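Ask the owner of the Sullwood tea counter how she fell for blending and she'll happily talk until closing. She started with 4 tins on a kitchen shelf and now keeps 115 teas in the little shop on Breltach Street, and she still gets excited when a new crop comes in.

"I open the bag and just stand there smelling it," she says, laughing. "My customers are used to it by now!"

Her favorite this season is Phí, a smoky black she drinks with toast at 11 in the morning – never earlier, never with milk. She tried it on a September trip and came home with far too much.

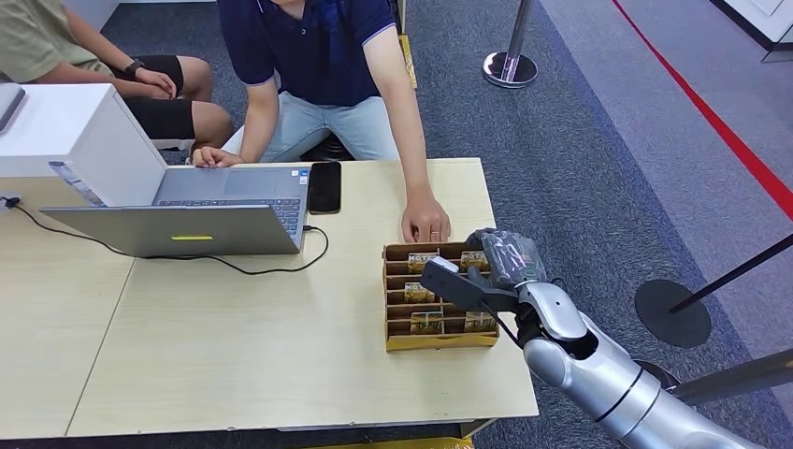

Small yellow-and-white boxes in a divided cardboard organizer.

So what should a beginner buy? "Something cheap that you like the smell of," she says. "Then make it badly a few times. Too long, too strong, whatever. You learn so fast that way."

She's working on a green blend called Urer, with mint and a bit of orange peel, and she let me try a cup. It's wonderful – bright and a little sharp. "Still too much mint," she said, and reached for her notebook.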